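# Flandmont name unchanged side for Elletti second leg

Flandmont will start the same eleven that drew 1-1 at Elletti when the two clubs meet again in the second leg of their regional cup semi-final. Kick-off is at 7.45 pm. Away goals do not count double in this competition, so a draw of any score after 90 minutes leads to extra time and, if needed, penalties.

Head coach Haf Cadwaladr confirmed the selection at her briefing. Sundaram continues in goal. Jadach, who scored the equaliser in the first leg with a header from a corner, keeps his place on the right of the back three, although he trained apart from the group early in the week with a tight hamstring.

"He has done two full sessions and the numbers are normal," Cadwaladr said. "If they drop during the match we have cover for that position on the bench."

The 3-4-2-1 shape used in the first leg is retained. Flandmont had spent most of the autumn in a 4-3-3 and switched in October after conceding from wide areas in four consecutive league fixtures. The wing-backs now start deeper, level with the two central midfielders, and the side presses only when the ball is played back to the opposing goalkeeper or into a full-back facing his own goal. Goals conceded from crosses have fallen from seven in the first nine matches to two in the nine since.

Elletti are expected to make one change. Their left winger was booked in the first leg and serves a one-match ban for accumulated cautions, which will probably mean a start for the midfielder who replaced him after 53 minutes at the weekend. He is right-footed and tends to come inside, leaving the overlap to the full-back. Cadwaladr said her analysts had prepared for both versions.

Elletti's main threat remains the set piece. They have scored 11 of their 35 goals this season from corners or indirect free kicks, most of them from an inswinging delivery to the near post with two runners starting beyond the penalty spot. Their goal in the first leg came from that routine. Flandmont defended it with four players in zones along the six-yard line and three man-marking; the near-post zone was vacated when its occupant followed a decoy run. The arrangement will be the same again, with the near-post role given to a different player -- Cadwaladr declined to say which one.

## Record between the sides

The clubs have met in this cup on five previous occasions. Flandmont have won two, Elletti three. The last tie, a single-leg quarter-final, was settled on penalties after 120 minutes without a goal. Only three players who took part that night are still registered with either club, Sundaram among them. He saved two of the five kicks he faced and finished on the losing side.

In the league this season Elletti won 2-0 at home, and the return fixture has yet to be played.

## Attendance and ground arrangements

The first leg drew 1799 spectators, the highest gate of the competition so far. Flandmont's ground has a lower limit for cup matches, as the bank behind the east goal is closed for drainage work, and all home tickets have been sold. Elletti returned 138 tickets from their allocation and these will be offered to members from 10 am on the day, one per membership card. There will be no cash sales at the turnstiles.

Visiting supporters should use the north entrance. The car park beside the training pitches is reserved for team coaches and blue badge holders, and opens at 5 pm.

The pitch passed an inspection this morning. Ground staff have re-marked both penalty areas and moved the technical areas two metres towards the halfway line, following a note from the referee assessor after the previous home match. The floodlight that failed in that match -- the second from the left on the main stand side -- has been replaced and tested.

## Officials and substitutions

Each side may use five substitutes in three stoppages, plus the half-time interval, and a sixth player if the match goes to extra time. Concussion replacements are counted separately. There is no video review at this stage of the competition; the fourth official will have a monitor for disciplinary matters off the ball only.

The winners will play the final at a neutral ground. The date has not been set, and the other semi-final is still to be completed after its first leg was abandoned for fog with the score at 0-0.

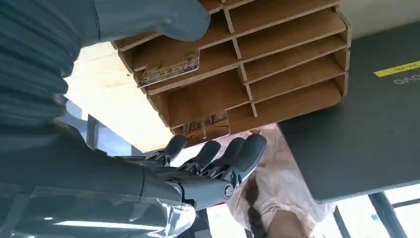

## Probable line-up

Flandmont (3-4-2-1): Sundaram in goal; Jadach on the right of the back three; otherwise as in the first leg. The full team sheets will be published one hour before kick-off.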